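**Ticket category:** Furniture and play equipment
**Item:** Toy kitchen, Gisach range, with clear acrylic cover over the worktop
**Location:** Basellow Early Years Centre, Room 3
**Priority:** Normal
**Status:** Open, awaiting parts

## Fault reported

Staff in Room 3 report that the acrylic cover on the toy kitchen lifts slightly when leaned on at the front left corner. Crumbs and modelling dough have been found beneath it on two occasions in March. The printed worktop underneath is not damaged.

A second complaint was entered on the same form: the small steel pot slides on the acrylic and has been knocked to the floor during play. The room has since been placing a folded yellow cloth under it.

## Checks carried out

1. Doors, shelf and legs inspected. No fault found.
2. Worktop cleared, and the cover wiped with warm water and mild soap. No solvent was used, in line with the Bartoš care leaflet.
3. Screws along the edge tested by hand. One turned freely and was tightened. It worked loose again by the following morning.
4. Pot, cloth, tin, fork and spoon returned to the worktop for the stability check. 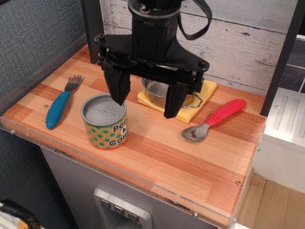
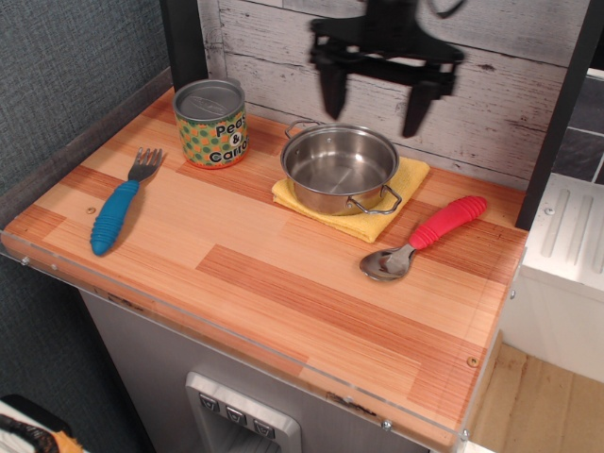 *Worktop laid for step 4: the pot on its cloth, the tin of peas and carrots, the blue-handled fork to the left and the red-handled spoon to the right.*

## Findings

- The loose screw is the correct size, but the hole has worn. A longer screw is not advised, as it may split the board.
- The pot holds its place on the cloth when pushed gently from the side. Without the cloth it moves freely.
- The fork and spoon handles are sound – no replacement needed.

## Action

- Order one bag of Estetti threaded inserts (bag of 50). Fit to the worn hole and keep the remainder in the maintenance store.
- Room 3 to continue using the cloth under the pot until a non-slip mat is supplied. The cloth should be washed with the other room linen.
- The kitchen may remain in use, provided that the edge screws are checked by hand at 8 each morning before the room opens at 9.

This ticket will be reviewed on delivery of the inserts. Any further movement of the cover should be added here and not raised as a new request.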